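Ticket 628: Constituent comment form drops attachments on the energy bill page
Opened: September 2024
Status: Waiting on vendor (Clirum)

Hello again, and thank you for being so patient with us over here at the Greslow district office. We've been taking public comments on the Maihi transmission line bill through the web form, and folks who attach a PDF get the friendly thank-you page, but the PDF never reaches our inbox. The comment text comes through just fine, bless it. We had 331 comments when I wrote this, and 16 of them mention an attachment we don't have.

I tried it myself with a one-page letter in two browsers and got the same result both times. Small files, big files, it made no difference.

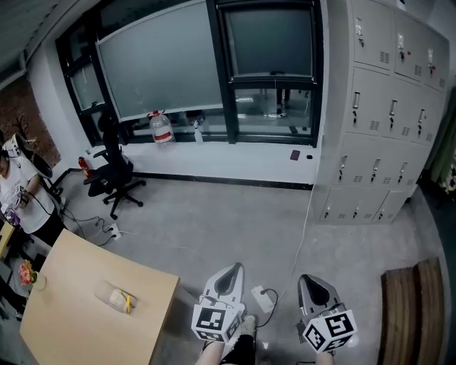
Table and floor outlet, Greslow office

Update: I went through the steps your help desk sent over (thank you, they were very clear!). I cleared the cache, signed out of the Desine mail connector and back in, and raised the upload limit to 4 MB. The test letter still didn't arrive. The connector log does show one line I hadn't noticed before, "attachment skipped, no committee code," and our form stopped asking for a committee code when the bill was re-referred.

Could someone put that field back, or give it a default? I'd also love to know whether the missing letters are stored anywhere on your side, so we don't have to write to all those kind people and ask them to send everything again.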